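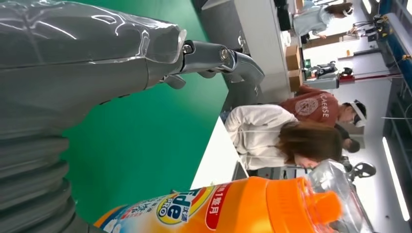 Combien de fois faut-il lui montrer avant de pouvoir le laisser faire, demande Divina Abella, et pourquoi le vendeur m'a-t-il répondu « une dizaine » alors que j'en suis à 129 essais et que le flacon de lessive finit encore couché ?

Le vendeur a répondu une dizaine parce qu'il vend. Je reçois cette question sous dix formes différentes depuis que la rubrique Atelier parle d'apprentissage par démonstration, et ma réponse ne change guère : personne ne peut vous donner le chiffre à l'avance, ni Ernent avec ses jolies courbes, ni moi. Ce que je peux donner, ce sont les habitudes qui évitent de gâcher une journée de démonstrations. Elles viennent de l'atelier de Stokidmont, de vos lettres et de pas mal de séances jetées à la poubelle.

Guider à la main ou piloter à distance

Les deux écoles se disputent et je les trouve aussi sûres d'elles l'une que l'autre. Prendre le bras par le poignet et l'emmener jusqu'à l'objet, c'est intuitif, on sent les butées. On sent aussi le poids du bras, et on finit par montrer des gestes fatigués. Vos propres mains passent devant les caméras, et le robot apprend peut-être à attendre une manche de pull.

Le pilotage à distance, casque ou manettes, laisse le champ libre. En échange, vous perdez le toucher. Un objet souple ou à moitié vide se comporte sous les doigts d'une façon que l'on ne devine pas dans une visière. Essayez les deux sur la même tâche pendant une matinée avant d'acheter quoi que ce soit. Le kit Ilari se loue, demandez.

Règle maison : la main pour les gestes courts avec contact (visser, pousser, appuyer), la distance pour tout ce qui consiste à prendre ici et poser là. Je n'y tiens pas plus que ça. Noemi Montoya fait l'inverse et ses résultats valent les miens.

Protéger le bras

Si vous travaillez avec des liquides ménagers, emballez le bras dans du film plastique transparent. Trois précautions :

Laissez du mou aux articulations, puis faites parcourir au bras toute son amplitude, lentement, avant la première prise.

Pas de film sur les doigts. Il glisse et fausse la prise.

Refaites l'emballage entre deux séances, jamais au milieu d'une série. Un film qui brille autrement change ce que voit la caméra du poignet. On me dit que les modèles récents s'en moquent. J'attends de le voir.

Vérifiez aussi que rien ne bouche une grille de ventilation. La notice du bras vous dira où elles sont, et si elle ne le dit pas, écrivez au fabricant avant de sortir le rouleau.

Choisir les objets

Tout le monde commence par un cube en mousse. Le cube se laisse prendre de n'importe quelle façon, on est content, on filme, on envoie la vidéo à la famille. Passez tout de suite au vrai produit, celui que vous voulez voir rangé. Un flacon de lessive est un bon professeur : lourd d'un côté, lisse, avec un bouchon qui dépasse.

Montrez-le plein, à moitié et vide. Notez le niveau au crayon gras sous le fond, sinon vous mélangerez tout. Pour un flacon plein, serrez bien le bouchon et gardez une serpillière à portée. Les capsules de lessive, en revanche, restent dans le placard : un doigt métallique trop zélé les perce, et il ne faut pas en avoir sur la peau ni dans les yeux.

Variez la position de départ plus que vous n'en avez envie. Debout, couché, bouchon à gauche, bouchon vers vous, appuyé contre un carton. Dans la première série que j'ai enregistrée, plus de 200 démonstrations partaient du même endroit à deux doigts près. Le robot était devenu excellent pour ramasser un flacon à cet endroit. J'ai posé le flacon une largeur de main plus loin et il a refermé les doigts sur rien, avec beaucoup d'assurance.

Préparer le plan de travail

Un tapis uni et mat, qui ne glisse pas. Le vert va très bien, le gris aussi. Évitez la toile cirée à motifs, et évitez surtout de changer de tapis en cours de route.

Les emballages posent un vrai problème. Une pochette froissée change de forme à chaque prise et accroche la lumière. Si la tâche finale comprend des emballages, il faut en mettre, et dans tous les états possibles. Si elle n'en comprend pas, enlevez-les. La demi-mesure, la pochette qui traîne un essai sur trois sans que personne l'ait décidé, donne les pires résultats que j'aie vus.

Gardez les cartons de la même famille de couleurs ensemble et changez-en volontairement. Un flacon orange devant une boîte jaune, c'est déjà moins facile à démêler qu'un flacon orange sur un fond sombre, et c'est donc ce qu'il faut montrer souvent.
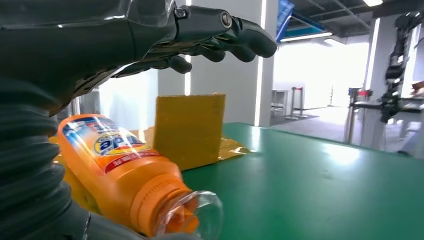
Pour l'éclairage, même raisonnement. Enregistrez le matin et en fin d'après-midi, store ouvert et store baissé. Prys Mathias m'écrit qu'il travaille lampes allumées, rideaux tirés, pour avoir des données « propres ». Elles sont propres, je n'en doute pas. Je lui demande simplement ce qui se passera le jour où quelqu'un ouvrira les rideaux.

Le geste lui-même

Allez moins vite que d'habitude, sans traîner. Un geste trop lent apprend au robot à hésiter, et il hésite déjà très bien tout seul.

Ouvrez les doigts avant d'arriver sur l'objet. La plupart des débutants approchent la main fermée, l'ouvrent au dernier moment et poussent le flacon avec les phalanges.

Prenez le flacon couché par le corps. Le bouchon semble une poignée commode, il se dévisse.

Ne vous arrêtez pas en l'air pour réfléchir. Décidez du trajet avant de lancer l'enregistrement, au besoin en le mimant à vide.

Finissez toujours de la même façon : objet posé, doigts ouverts, main retirée d'une bonne longueur. Si vous coupez l'enregistrement dès que le flacon touche la table, la machine ne saura pas le lâcher.

Les ratés, on les garde ou pas ?

J'en garde une partie. Un flacon qui glisse et que l'on reprend correctement vaut à mes yeux plusieurs prises parfaites, puisque le robot en laissera glisser aussi. Un flacon qui tombe par terre, je supprime. Rangez les deux catégories dans des dossiers séparés le jour même. Le jeudi suivant, vous ne saurez plus lequel était lequel.

Méfiez-vous des logiciels qui trient à votre place. Celui de Ninh m'avait écarté 29 démonstrations comme « incohérentes ». Je les ai regardées une par une : c'étaient les seules où j'avais commencé avec le flacon couché en travers.

Travailler à plusieurs

Deux personnes au moins, quand on peut. L'une pilote, l'autre replace les objets et garde le doigt près de l'arrêt d'urgence. Celle qui replace ne met jamais les mains dans le volume du bras avant que le pilote ait dit « libre » à voix haute. Avec un casque sur les yeux, on ne voit pas forcément les doigts des autres. Cheveux longs attachés, pas de bracelet, pas de manches larges.

Changez de pilote à intervalles réguliers. Chiyo Yokoyama contourne les objets par la droite, moi par la gauche, et pendant une semaine notre robot a foncé au milieu. Il faut soit se mettre d'accord, soit en enregistrer assez pour que les deux façons tiennent. Nous nous sommes mis d'accord, c'était moins long.

Après une heure, pause. Les démonstrations de la deuxième heure sans pause sont molles, et on ne le remarque qu'en les relisant.

Avant de croire que ça marche

Faites l'essai avec un objet que le robot n'a jamais vu, dans un coin du tapis où vous n'avez rien posé. Faites-le faire par quelqu'un qui n'a pas envie que ça réussisse. Je me propose volontiers.

Comptez les réussites sur une série décidée d'avance et écrivez le nombre, même s'il est vexant. Une vidéo d'une prise réussie ne renseigne sur rien. On m'a montré en mars un bras rangeant un placard entier sans faute, et j'ai fini par obtenir le nombre de tentatives, donné à contrecœur dans un couloir.

Rosalinda Mangubat me demande s'il ne serait pas plus rapide de ranger sa lessive elle-même. Si, de très loin. Quand on parle de 2 000 démonstrations pour une seule étagère, il faut avoir une bonne raison, ou beaucoup d'étagères. Pour un atelier qui répète le même geste toute la journée, je commence à me laisser convaincre. Pour une buanderie, je garde mes bras.

Quant à Divina Abella : reprenez vos 129 essais, regardez combien partent d'un flacon debout, et écrivez-moi le chiffre. Précisez aussi si le flacon était plein.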